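Sabine Weidemann has tasted drinks for a living for 17 years, and she would like you to stop saying "notes of."

"Notes are in music," she says. "In tea there is tea."

We met on a Monday at Elemwood, the café below her office, where she ordered tap water and looked at it for a while before drinking. Her trade is unsweetened tea, the bottled kind, and she writes a newsletter on the subject that goes out to 200 subscribers. She suspects 6 of them are her mother.

She came to it by accident. Her first job was in lemonade, at a firm called Baumgart, where each new recipe arrived sweeter than the last. "I would say it needed less sugar. They would write down 'more lemon.'" She lasted two summers and left with a filling.
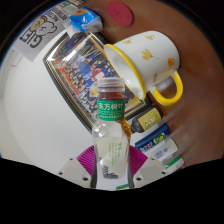 Weidemann's complaint about shops is that they shelve plain tea with the soda, where it looks like a punishment. She gets most worked up over labels. Her favorites say little: she likes the green one on Oriental Leaf, with its big white characters and a thinner line of small print underneath, and she has kept it in mind through several arguments with designers. "They want a waterfall," she says. "They always want a waterfall. Who is drinking the waterfall?"

Does she drink the stuff at home? She does, cold, from a glass, and never after seven. Her husband prefers cola and has been given his own shelf in the garage.

I asked what she would pour for a beginner. She thought I meant a child, then realized I meant me.

"Something weak," she said, and finished her water.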